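7.3 Recovering from a Dropped or Crossed Utensil

Use this section when the Wada sorting cell stops with fault 11 (grip lost) or fault 2 (path blocked). Both faults are common with long-handled kitchen tools. Only operators who have completed the Trurer safety briefing may carry out the steps below.

CAUTION: A stopped arm is still powered. Do not reach over the table until the motion lock is on and the status lamp shows steady amber.

1. Press the stop button on the operator panel. Do not use the pause command in the software.
2. Turn the motion lock key to LOCK and remove the key. Keep it with you.
3. Confirm the steady amber lamp.
4. Write down the fault number and the name of the last task - the log keeps only the most recent entry.
5. Check the table for tools lying across one another, and the bins for handles that extend past the rim. 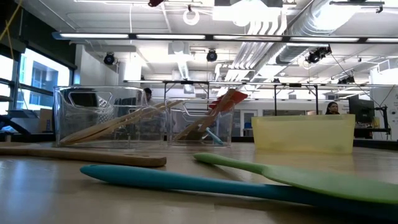 Figure 7-2. Green spatula resting on a teal utensil; handles extend past the rims of the two clear bins.

6. Lift the upper tool first. Pulling the lower one can slide both tools toward the table edge.
7. Set each tool flat, with a clear gap on all sides.
8. Reseat any handle that leans over a neighboring bin. If a tool is too long to stay within its bin, remove it from the task list.
9. Move your hands and sleeves away from the table, then return the key and turn it to RUN.
10. Select Recover, then Home. The arm moves at reduced speed, with a force limit of 300 newtons.

NOTE: Home does not clear the grip count. If the same fault returns after two recoveries, stop work and leave the cell locked.

CAUTION: Never clear a crossed tool by jogging the arm against it. At the Omham site this bent a finger mount, and the next start-up check did not detect the damage.

Reporting

Send repeated faults to Iresha Samarakoon at the Kirklow service desk, with the fault number, the task name and the tool involved. Requests to change the force limit must be approved in writing by Toshiko Ichikawa.

Section revised 07/10/2023. Replaces all earlier recovery instructions for this cell.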